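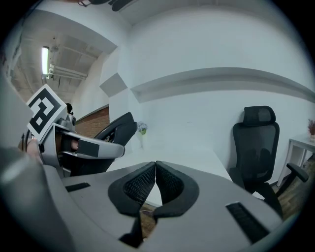

Photo: Wolfram Kohlhase

Thread on checking a cheap hygrometer before you trust it with a wooden floor. Prompted by three messages from people in Wesport who have gaps between boards and a humidity reading that says everything is fine.

Relative humidity is the only number the floor cares about over a season. Wood takes on and gives up moisture until it settles with the air, and most of the movement is across the width of the board. Length barely changes.

Most digital hygrometers use a small capacitive sensor. They drift. Cooking vapor, solvent from floor finish and long spells in damp air all push them off. The display will still show a steady, believable number.

So check it against salt. Plain table salt mixed with a little water, in a sealed container at normal room temperature, holds the air above it at very close to 75 percent.

What I use:
100 g table salt, no additives if you can get it
a 500 ml jar with a rubber seal
a plastic bottle cap to hold the salt
distilled water, added by the drop

You want wet sand. If there's liquid standing on top, add salt. If it's dry in places, add water. Solid salt has to be present the whole time or the method doesn't work. Most of the 100 g stays in the bag, it's just the size I buy.

Put the cap and the hygrometer in the jar. Don't let the salt touch the sensor. Close it and leave it overnight at 20 C, away from the window and the radiator. A jar in the sun will give you nonsense.

Read it through the glass. Don't open the lid to get a better look.

My Bekton settled at 74. That's one point low, well inside what I need for a floor. I wrote the offset on masking tape and stuck it to the back.

The older one I keep in the hall came out nine points high. It had been telling me the house was comfortable all winter. Boards by the hall door opened up in January and I blamed the installer. Sorry.

One point on the scale is one point. Salt checks the damp end and tells you little about the dry end, where winter damage happens. Magnesium chloride sits near 33 percent and makes a good second check.

Placement matters too. Hang it at chest height on an inside wall for the room, then leave it on the floor for a day and compare. Over a heated slab the two can be far apart.

The Huerta sheet that came with my boards gives a humidity range for the warranty. Check whether yours does and whether it asks for a log. Mine does. I write it down morning and evening.

Gaps from a dry winter usually close by May. Don't fill them before then. Filler gets squeezed out or crushes the edges when the boards swell.

Asked in replies: no, oil won't fix it. I use Fimum and like it, but a finish slows moisture exchange and doesn't stop it.

Next check on mine is in the fall. Same jar, fresh salt.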